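Stondow Community Help
Work and Jobs > Automation at work

They're putting an arm on our packing line. What happens to the rest of us?

Posted by plumberg_nights, 2022-09-01

I pack hampers at Plumberg, on the evening shift. There are 36 of us across two lines, and last week we were told a robot arm from Ichikawa would be "joining the team" in September. It got a cake. I have worked there for 16 years and have yet to get a cake.

Management say no jobs will go, but they also say "redeployment" a lot, and the last person redeployed is now in a Portakabin doing returns. The arm is on trial for the light picking, putting items into bowls and trays, and two of us have been asked to "support" it. Has anyone been through this? What should I be asking before I agree to anything?

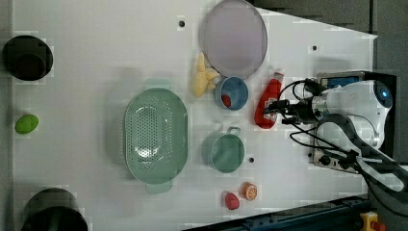
Will my hourly rate change if I move from packing to looking after the arm?

It depends on what your contract says about your role, and on whether the new duties are written down. Ask for the job description first and the rate second, and get both by email.

Panya Ruangrit

We had two arms put in at Penum, so I can tell you how it went for us. The first month was slower than doing it by hand. Everyone stood and watched it think. After that it settled down and took over the dull stuff, and what was left for people was the awkward stuff: split bags, odd shapes, anything with a ribbon on it. Good in one way, but you lose the easy half hour where your hands do the work and your head is on holiday. I was far more tired at the end of a shift and it took me ages to work out why.

Ask these before you sign up to support anything. Who sets the hourly target once it's running? Ours went from 200 trays to 400 and nobody could say where the number came from. Who is allowed to stop it, and do you get told off for stopping it? Is the training in paid time? Ours was a video, at home, with music.

If you have a union rep, take them in with you. If you haven't, take a colleague who writes things down.

gary_b_stondow

they said all this about the shrink wrapper and its been broken since easter. wouldnt worry

tea_at_four

Gary's shrink wrapper aside, get the "no jobs will go" bit in writing with a date on it. My sister's place promised the same thing and it was true until the end of the trial. She did get first pick of the new shifts for having volunteered early, so I wouldn't turn the support role down flat either. And ask what happened to the rest of the cake.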